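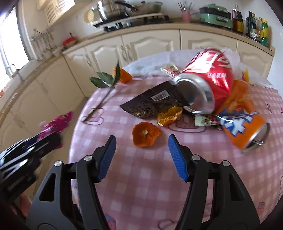
Go on the Tuesday, the weekend is a zoo, was the advice I got in the comments from Were, and wow, am I glad I listened! So I drove the 67 miles out to Broviddale for the cider mill open day and walked right in at 9.

4 min read

First stop was the press house, and it smells amazing (think wet leaves and brown sugar). The big press came from a mill in Prekville and can squeeze up to 2570 pounds of apples in a day. It's loud! Our guide had to yell over it, so I missed most of the part about yeast, but I did catch that they blend three kinds of apple for the sweet cider and keep the sour ones for the hard stuff.

Then we all squeezed down a very steep set of stairs into the cellar. Bring a sweater - I mean it.

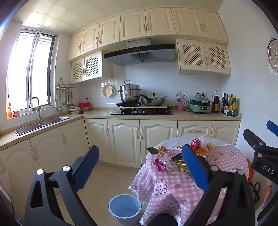

The cellar tour runs 20 minutes and ends with a tasting, and I liked the dry one best, even though it made my whole mouth pucker. The pear one was too sweet for me. I bought two bottles anyway, one of each, plus a bag of doughnuts that didn't make it home.

Parking is free but muddy, and the orchard path was closed for picking, so I'll have to go back for that in October.

31 shares
6 comments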